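Lecture 7 notes: Collecting demonstrations
Instructor: Şükran Toprak
Lab sections: Ross Buchanan

These notes cover the second half of the unit. Read them before the lab, and bring the login sheet you were given in March.

Last time we wrote down a policy as a function from observations to actions, and we said that one way to get such a function is to fit it to recorded examples. Today is about where the examples come from. There are two common ways to produce them, and they leave you with different data.

Kinesthetic teaching

The person holds the arm and moves it through the task while the joints are in a low-stiffness mode. The recording is a list of joint positions over time. It is easy to learn, and you feel contact through the arm as you go. The drawbacks show up later. Your own hands and body are in the camera view, so the images you record do not match what the robot will see when it runs alone. You are also limited to what you can physically hold. One arm with a simple gripper is fine. Two arms with fingered hands are very hard for one person to guide, and most groups do not try.

Teleoperation

The person stands apart from the robot and sends commands through some device: a joystick, a smaller copy of the arm, a headset with hand tracking, or gloves. The camera view stays clean and the commands are logged directly, so you get the action along with the observation. What you lose is feel. On our setup there is no force feedback at all, and new operators tend to push too hard or stop short of the object.

With hand tracking there is also the matter of retargeting. Your fingers are not the same length as the robot's, and your thumb does not sit in the same place. The software has to pick a robot hand pose that stands in for yours. Tesik, the retargeting package we use in lab, matches fingertip positions relative to the palm. Joint angles are left to come out however they come out. This works well for wide grasps and less well for small pinches, where an error of a few millimeters decides whether the fingers meet. 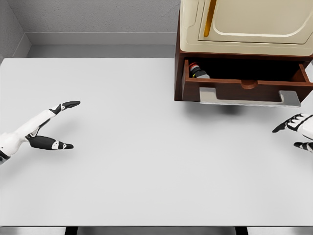
Drawer tasks are a good place to see all of this. Pulling a handle is forgiving, and a hooked finger is enough. Reaching into the drawer for a small object is much less so, and the side walls leave little space for the rest of the hand. When you plan a demonstration, decide before you start which hand does what, and keep to that choice for the whole set. If half of your recordings use the left hand for a step and half use the right, a simple regression model will average the two and do neither.

Simulation or hardware

In simulation you can reset with one key, put the objects back exactly, and throw away a bad attempt at no cost. You can also replay a recorded demonstration with the objects shifted a little and keep the replays that still succeed. Contact is the weak point. Friction on a small cylinder in a simulator is a guess, and a grasp that holds there may slip on the real hand. Treat the simulator as a place to practice and to debug your recording format.

What makes a usable set

- Start poses should vary. Move the hands a little between attempts.
- Keep the speed steady. Long pauses teach the model to pause.
- Cut the idle time at the beginning and the end.
- Mark failed attempts as failed. Do not delete them, we use them in Lecture 8.
- Recoveries are worth keeping if the attempt ends well.

Lab assignment

Work in groups of 3. Each group records 200 demonstrations of the drawer task in the simulator, split evenly over 2 sessions. Keep each session under an hour per operator and switch when you get tired - tired operators get sloppy with the wrist. Hold back 15 demonstrations for validation and do not look at them while tuning.

Hand in the recordings, the list of failures, and one page on which step of the task failed most often and why you think it did. Due Saturday, May 12, 2018, by noon. Questions about the simulator login go to Ross.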